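The Man Who Reads the Minutes

Saeed Nazari has lived in Ollen for 25 years and says he is still introduced at parties as the new guy. He has made his peace with it. He has also read every page of the town's council minutes going back to the year Ollen split from Tralmont, and he would like to talk to you about the bridge.

"Everyone thinks the fight was over money," he told me, pouring tea into a mug with no handle. "It was over the name. They had the money by spring. They spent another two years on what to paint on the sign."

His book on the subject, put out by a two-person press called Haugland, runs to 272 pages. I asked whether there had been any pressure to make it shorter.

"From my wife," he said.

Nazari used to teach high school geography, and he came to the minutes the way other retirees come to sourdough. He had gone to the town hall to complain about a storm drain. The clerk was at lunch, there was a shelf, and he took down a binder. By the time she got back he was on his third and had forgotten the drain, which still backs up.

What he likes is the grudges. One councilman objected to the same culvert at every meeting until he died, and then his son ran for the seat and objected to it too. A motion to buy the fire department a second ladder was tabled so often that the secretary started writing "ladder" and leaving it at that.

"You can hear her pen," Nazari said. "You can hear how tired she is of these men."

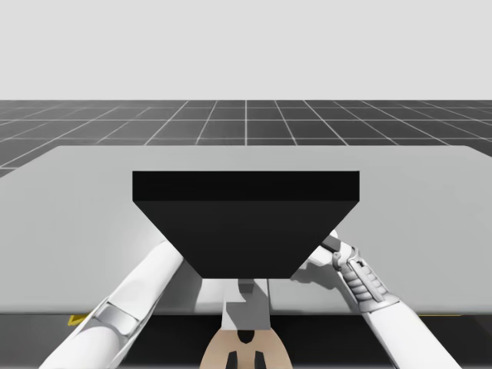

He is less fond of the modern records. Since the council switched to summaries, he says, people no longer say anything. They "express concerns." In December they expressed concerns for three hours about parking behind the Sekell building, and the official account takes up half a page.

"Three hours! I was there. A man cried. It's not in there."

So he has started keeping his own version. He sits in the second row with a legal pad, and by now the council members glance over before they speak, which he admits has ruined his sample a little. One of them, Hooman Hashemi, bought a copy of the book and asked him to sign it. I called Hashemi to find out if he had read it.

"I read the index," he said. "I wanted to see if I was in it. I'm not, it stops before I was born. But my grandfather is in there under 'shouting.'"

Haugland printed 50 copies to begin with, on the theory that this would cover it. They have since gone back for more, and Nazari now gets letters from people in Tralmont who want him to know their side. He keeps those in a shoebox. Some 922 people live in Ollen, and he suspects most of them are waiting for the library to get it in.

I asked what the next book would be about. He looked toward the window for a while.

"The ladder," he said.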